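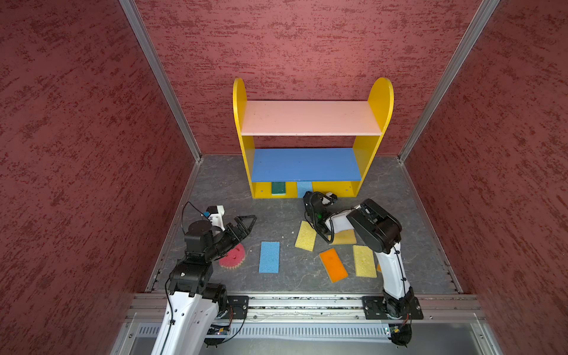
Two-Arm Bench Cell, Walach model. Sold as a kit or pre-mounted. The pre-mounted version gets you both arms bolted to one slotted aluminum rail, each on its own black mounting plate, so the spacing between bases stays put when you move the cell. Kit version, same parts, you drill and set it yourself. Price list updated 2018-06-24, older quotes honored if they have a Walach quote number on them.

Who buys it
Labs, training rooms, small shops trying out pick and place before they spend real money. Light stuff only. Sponges, soft parts, small boxes. If your parts are heavy or sharp, ask about the Skollix frame instead, differnt page.

What's in the box
Two arms, white and black
Two grippers, parallel jaw, long fingers
Two mounting plates
Front rail, cut to length
Control boards, one per arm
Cables, bolts, hex keys
NOT included: computer, wall panels, shelf, anything you want picked up

Wall panels are extra. Red, gray or plain. Get a finish with some texture if you're running overhead lights, glossy ones glare. Panels ship flat, corner posts ship separate.

Budgeting
Don't just budget the arms. People do this every time and come back in a month. Put down:
Cell (kit or mounted)
Panels and corner posts
Spare fingers, one set per arm minimum
Spare cables
A vacuum. Crumbs get in the rail slots
Freight and liftgate

Deposit is 1,000 dollars, comes off the final invoice. Lead time 12 working days for kits, 17 for pre-mounted. April orders ran late, all shipped now. Schools and non-profits can pay on a PO, send it to Nest Gwilliam in sales before you order, not after.

Planning the space
Measure the bench first. Leave 70 cm clear behind the rail if you want a shelf at the back wall. Check the arm that does the shelf work can get its gripper to the middle board, like the right-hand one at the yellow sponges on the blue board. Low compartments need a longer reach down and in, so try them with your real parts before you bolt anything for good.
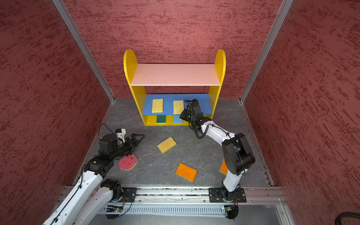 Add-ons
Lidon wrist bracket. Holds a small camera on top of the wrist. Camera not included. Route the cable up and back with slack in it, a tight cable will pull out at full reach.
Shahbazi finger set. Softer pads, same bolt pattern. Wear faster.
Second bracket for the other arm, same part number, order two.

Returns
30 days unopened. Opened kits, call first. Cut rail can't come back, it's cut to you're length.

Questions
Sizing and reach: Hatem Abou Zeid
Quotes, POs, freight: Nest Gwilliam
Spares: Pouran Naseri, have the order number ready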